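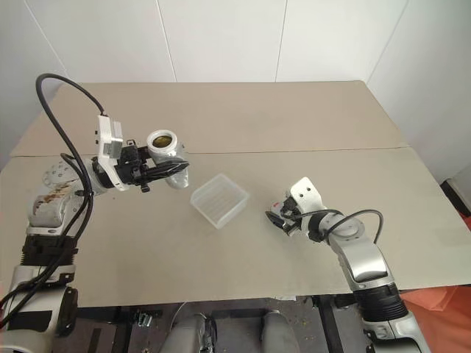
March 28, 2026

Glaze notebook, continuing from the honey amber mess

Opened the kiln this morning and the short version is that 79 is better than 68 and neither one is right yet. Long version follows, mostly for me, but Apolline asked for the numbers and Santosh is going to want to know why I used up his red iron.

Where we were: Dundora is the amber glaze we've been chasing since last September, the one that was on the big jug Apolline Coste brought back from her teacher's studio. Her teacher never wrote down the recipe (or wrote it down and lost it, depending on which letter you read). What we've got is a photocopied page with half the percentages readable and a smear of real glaze on the bottom corner. Everything I've mixed so far has come out either the color of weak tea or the color of a brown paper bag. I want maple syrup! Thick where it pools, almost clear where it breaks over an edge.

Recipe 68 was the one from the photocopy with my best guesses filled in. Lots of frit, some ball clay, silica, and iron at 4 percent. 79 is the same base with the iron up at 6, a bit of the silica swapped out for more frit, and a pinch of bentonite to keep it from sinking like a stone. Both mixed as 100 gram dry batches on the Onico scale, which is behaving again after I changed the battery and wiped the clay dust out from under the pan. I should have done that two weeks ago when it started drifting. If any of the recipes from early in the month look strange when you remake them, blame the scale before you blame the recipe. I've put a pencil star next to the ones I don't trust.

Clay is the Dratley red, same bag as last time, bisqued to our normal temperature. I also did one row on the Dratley white out of curiosity and I'm glad I did, more on that below.

Sieving: everything through the 80 mesh twice. 79 fought me the second time through, lots of little iron specks hanging up in the mesh, so I pushed them with the rubber rib and they mostly went. I'd like to try it through the finer sieve but somebody has put a hole in it. It has the look of a fork hole. Ordering a new one, and it's going on the high shelf.

Water: I keep forgetting to write this down and then hating myself. 68 wanted less than I gave it, ended up like skim milk, and I had to let it settle overnight and pour some off the top. 79 I crept up on slowly and stopped at heavy cream. Dipped for a count of three, then a second dip on the top half of each tile for a count of two. Next time same again, the double dip tells you so much for so little work.

Firing: small kiln, Upadhyay controller, medium program. Top temperature 1125 C with a 15 minute hold, and then I let it fall on its own with the lid shut and the bung in. I was good and did not peek. The witness cone on the bottom shelf is bent a little further than the one on the top shelf, same as the last three firings, so I think we can stop calling that a fluke. Either the top element is getting tired or I'm packing the bottom too tight. Santosh says element. I say let me try one loosely packed load before we spend any money. We've agreed to disagree until the next firing.

Results, 68

Flat, pale, and kind of sad. On the red clay it disappears where it's thin, so you just get shiny red clay, which isn't ugly but isn't a glaze color either. The double-dipped half is better, a bit of gold in it, but it has crazed all over in a fine net. I could hear it pinging when I carried the shelf out. Put ink on one tile to bring the lines up and they're everywhere. I'm calling 68 finished. It's a useful starting point and nothing I'd put on a mug.

Results, 79

Much happier! The double-dipped part has real depth to it, warm brown going to orange at the ridge, and a proper dark pool in the stamped circle. The single dip is still a bit thin in the voice, if that makes sense, but it's the right family of color at last. Crazing is still there, less than 68, bigger spaces between the lines. One of the bottom shelf tiles ran and made a fat roll along its foot. It stopped short of the shelf, barely. That tile was the thickest of the bunch and sat in the hot spot so I'm not panicking, but nobody should put this on the inside AND outside of something tall without a cookie under it.

There's a slight greenish cast on two of the top shelf tiles when you tilt them by the window. I can't explain it. There was one of Santosh's copper test cups up there and copper does wander, so maybe that. I'd rather fire it again without the cup than guess.

On the white clay 79 is gorgeous and completely wrong. Bright clear yellow, like a lemon drop. No relation to the jug at all. I'm keeping the recipe for something else and I've already been told it would look good on butter dishes. (I agree. I'm not making butter dishes this month.)

Compared against the jug

Apolline came by with the jug wrapped in a sweater and we put the tiles up against it in daylight, then again under the lamp, and the two lights gave us two different answers. In daylight 79 is a touch too red. Under the lamp it's nearly spot on. She thinks the jug had a white slip under the glaze on the upper part only, and once she'd said it I couldn't unsee it: there's a soft line just below the handle where the color drops half a shade. So it could be that we've been trying to get with one glaze what her teacher was getting with a glaze over two different grounds. Which would explain a lot of wasted iron.

She also remembers him using a slow-cooling trick where he'd relight a burner partway down. That was a gas kiln and ours isn't, but the controller will do a held cool if I program it, so it's worth a go somewhere down the line. Not in the next firing though. I've got too many things changing at once already and I've been scolded for that before, fairly.

About the crazing

Santosh Vashisht sat down with me over lunch and went through the numbers. His take is that I took silica out to make room for frit, and our frit is the high sodium one, and sodium is about the worst thing you can add if you want a glaze to fit. He wants me to put silica back in 3 gram steps and swap part of the frit for the boron one. I'd been going the opposite direction for the sake of melt. It melts fine! It melts more than fine, see the tile with the fat foot. So there's room.

I did ask why 79 crazed less than 68 if it has less silica, and he looked at it for a while and said thickness, probably, or the iron, or I mixed up two tiles. I did not mix up two tiles. The numbers are written on the backs in underglaze. But 68 did go on uneven after all that pouring off, so I'll give him thickness.

Next batch, before I forget

Base of 79, three versions with silica going up 3 grams each time, iron held at 6 for all of them. Then the middle one again with a third of the frit swapped for the boron frit. All on red clay, half of every tile brushed with white slip before bisque so we can check Apolline's idea in the same load. Loose packing, cones on both shelves, no copper anywhere near it. Santosh, that means your cups wait.

Need: bentonite (nearly out), sieve, more tile clay pugged, masks. I took the last mask from the box this morning and there isn't a spare box in the cupboard where the spare box lives.

Leftover 79 is in the lidded tub on the lower shelf, labeled. It's good for another dozen small tiles if anyone wants to try it over a stamp or a bit of carving. Stir it hard, it settles even with the bentonite.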